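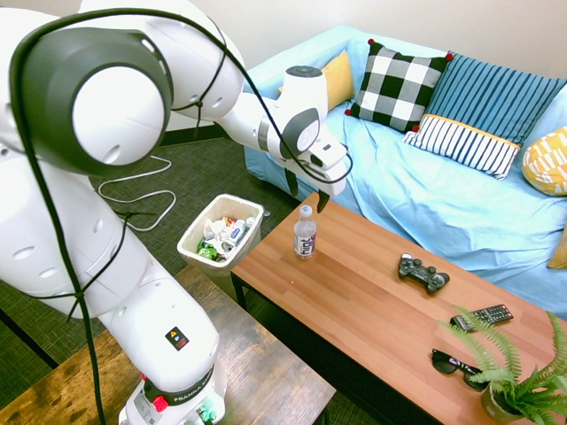
Lumbao Tinkerers List
Home | Archive | Threads | Search | Subscribe | Log in

Subject: Re: Stock fingers vs. the Nimereo pads?

> Has anyone put the Nimereo pads on a Franka and run them against the
> stock fingers on normal household stuff? We're about to order a set and
> the only numbers I can find are for cardboard boxes. Also wondering if
> people are still on the Coltoleck controller or have switched over to
> Pirik.

Yes! We've been at this since November, so let me dump what I have before I forget it. We do everything at a coffee table next to the couch, with the arm bolted to an old wooden table alongside, and the objects are whatever you'd find in a living room: a water bottle, a game controller, a TV remote, folded sunglasses. 200 tries per finger set so far.

The bottle is the easy one, both sets get it from above with no drama. If you come in low on the label the plain fingers slide a bit, so go for just under the cap. The remote is where the pads earn their money (it's flat, and the plain fingers kept pushing it along the wood grain until it ran out of table). Game controller is a toss-up, depends which way it's turned. Sunglasses I still hate. The pads grab them fine but they grab a temple arm half the time, and then the whole thing swings like a coat hanger.

Two warnings on the pads. They pick up lint like crazy, we wipe ours every 12 runs now, and they add enough width that you'll want to redo your open position or you'll clip the thing next to the thing you wanted. Ask me how I know. Also tie your cable with more slack at the wrist than you think you need.

On controllers, we're still on Coltoleck. I tried Pirik for 10 evenings and loved the interface, but the gripper close command lagged just enough to bug me. Might be our settings, I'd be happy to be wrong there!

Logs are up to 3,355 lines and messy, but I'll send them to anybody who wants them. Which width are you ordering, narrow or wide? We only have the narrow.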